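From: Ludger Engelhardt
To: tableware-list
Date: 1st May
Subject: Re: [tableware] Colored plastic plates for the shared kitchen

> I've been through the Pistiva catalog twice now and I really think the
> translucent plates are the answer. They stack, they don't chip, they come
> in colors so every group can have its own, and they look cheerful on the
> table. The seller says they are good for up to 200 washes without going
> cloudy. If we order before the end of the month we get the Raven serving
> bowls at the same price. Can people say yes or no by reply? I'd rather
> not carry this into another month.
>
> Pons

I'll say no for the moment, and I'd like to give my grounds before this gets counted as one of my usual noes.

Start with the wash figure. Who did the washing, in what machine, and with what stuck to the plates? I asked the seller that in March and got back a leaflet with a sunset on it. Our machine runs hot and we overload it, and we all know the green scourers come out whatever the sign over the sink says. I would want to see a plate that has been through our kitchen for a season before I believed any number at all.

Then the colors. "Every group can have its own" sounds fine until you remember the mugs. We had a color system for the mugs. It lasted about as long as it took for the first yellow one to go missing, and after that people drank out of whatever was clean. Plates will go the same way, only with more shelf space taken up. If we must have color, I would settle on one.

I do have a picture of the kind of plate we're talking about, and I looked at it for longer than I expected to.
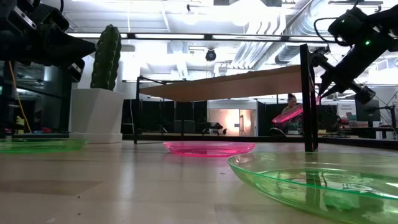 Pink and green plates on the light wood table, with the cactus in its white pot.

Grant Pons this much, they do brighten up a table. The pink one throws a bit of its color onto the wood and so do the green ones, and I can see why somebody leafing through a catalog would be taken with that. My trouble is with the big green one at the front. You can see blurred shapes straight through it. A plate like that shows you the tabletop as well as your lunch, and our tabletops are not much to look at. The one in the picture has scuffs and dark specks on it, and ours are worse. Plain white hides a lot.

The rims I have no quarrel with. The pink one has a raised edge, and if the rest of the set is made the same way then soup might stay where it's put. Might -- I'd like somebody to carry one across the room full before we sign for a crate of them.

As for the cactus, several of you have now written to me privately to ask if it comes with the order. It does not. It's artificial, and I'm told a cactus is wanted for the windowsill, so please take that up as a separate item and leave it out of the plate vote.

On the bowls. "At the same price" as what? I went back to the quote, number 2519, and there is no bowl price in it anywhere. If somebody has a later quote, send it to the list and I'll read it. Until then I treat the bowls as an advertisement.

What I would agree to is this. Buy two plates, one green and one pink, at the single-item price. Put them in with everything else and tell people nothing. Get them out again when the summer is over and lay them beside one of the old Brilen plates, which have been dropped and scraped and microwaved for longer than I've been on this list and still look like plates. If the new ones hold up I'll write to the list and say I was wrong, and Pons can frame it.

Pons, could you ask the seller whether single plates can be had in the large size? The catalog page only shows the set.

Ludger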